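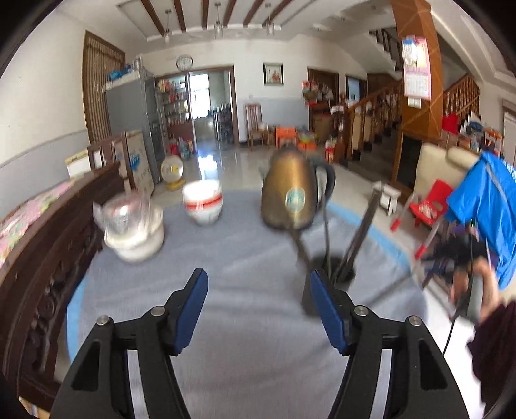

**Rhona Galbraith**, tape transfers and general soldering

March 10, 2019

OK, so the Kaveck job. Alistair asked me to write this up properly this time (last time I put "fixed loader, see bag" and he has never forgiven me), so I'm going long.

We now have a master tape of Gandar, the little maze game Baudry put out for the Spectrum, and it loads! All the way to the title screen, with the border stripes and the horrible screeching and everything. I played it for far too long before I remembered I was meant to be taking notes. The crawling things on the second level are much faster than I remember from the magazine cover tape, and I'd like to know if that's my age or a real difference between the two versions.

Where we'd got to in February: side A died at the same spot every time, just after the loading picture finished. Side B got a bit further and then reset the machine. I blamed the tape. Alistair blamed the deck, and he was mostly right, darn it. The head was tilted. I turned the azimuth screw a hair at a time with headphones on until the tone went bright, then recorded both sides again at 24 bits. Night and day. Side A now reads clean except for one block.

That block is the interesting bit. It's 800 bytes long and it sits between the loader and the main code, and it has no header, so I'd been treating it as junk. It's the speed loader's own timing table. If you skip it, the loader falls back on whatever happens to be in memory, and off you go to reset land. I had been cutting it out myself every time I tidied the file. Sorry, everyone.

The checksum on it still fails on side A but passes on side B, so the file I've saved is side A with that one block patched in from B. I've put both raw recordings in the folder too, untouched. Please don't tidy them.

Other stuff:

- Skarex still won't load past the copyright line. Different loader, different problem, haven't started.
- The rubber keyboard on the gray test machine has lost its 5 and 8, so no cursor keys. I used the joystick. New membrane is on order.
- Swapped the belt in the Kaveck deck for one out of the drawer. It's a touch tight and the speed came up, so I trimmed it back against the 1000 Hz test tone. Check it again after a few hours of use, belts settle.
- High score table in Gandar is sorted wrong if you get exactly the same score as first place. It puts you below last. I checked the code and it's really in there, it isn't our patch. Leave it alone!

Alistair, one question for you. The instructions on the inlay say there are 30 rooms, but the map data has space for more, and a couple of the extra ones look finished. There's a door drawn in one of them and I can't find anything in the code that leads there. Did your copy come with the folded hint sheet? Mine's just the inlay. If you've got it, scan both sides and drop it in the folder next to the recordings.

Next up is the disk version, once I find the cable.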